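Fixing a Gripper That Lets Go Mid-Sweep

Posted in Bench Notes by Nestor Catacutan 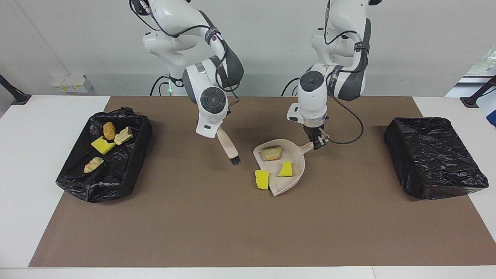 A two-arm sweeping job has one failure that will eat your whole afternoon: the brush arm quits holding its brush. There's no alarm and no red light. The handle slips a little on each stroke until the bristles are sweeping air, and the arm goes on sweeping air with great dignity until you stop it.

We lost most of November to this at Cleltholm. Here is the order I'd check things in now, which is not the order I used then.

Before you start
Hit the stop, then cut motor power. An arm with no power may sag, so support it by the forearm and keep your fingers out of the elbow. I have a dent in one knuckle from learning this.

1. Read the grip log first
Look at the commanded grip and the measured grip for the brush hand. Ours was commanded to 95 percent and drifted down over a run. If yours holds steady, skip to step 4.

2. Feel the motor housing
If it's too hot to keep a finger on, the driver is probably cutting current to protect itself. This is a good feature. It would be a better one if it told anybody. Let it rest 10 minutes and try again.

3. Stop squeezing so hard
Close on the handle, then drop to a lower holding current. Our old script, Song, squeezed at full strength all day, including while parked.

4. Check the finger pads
Wipe them with alcohol. Crumbs and smooth plastic handles get along far too well. Replace any pad with a shiny patch - ours were past saving at 4,000 cycles.

5. Add a slip stop
If the gap between the fingers changes by more than 2 mm during a stroke, halt both arms. Both, please. At Brarnwood they halted only the brush side, and the other arm carried its dustpan off and emptied it on schedule.

6. Test slowly
Run at quarter speed with a hand on the stop button. Mark the handle with tape at the edge of the fingers and see if the mark moves.

If it still slips after all that, look for a loose finger screw. I checked that last. It was also loose.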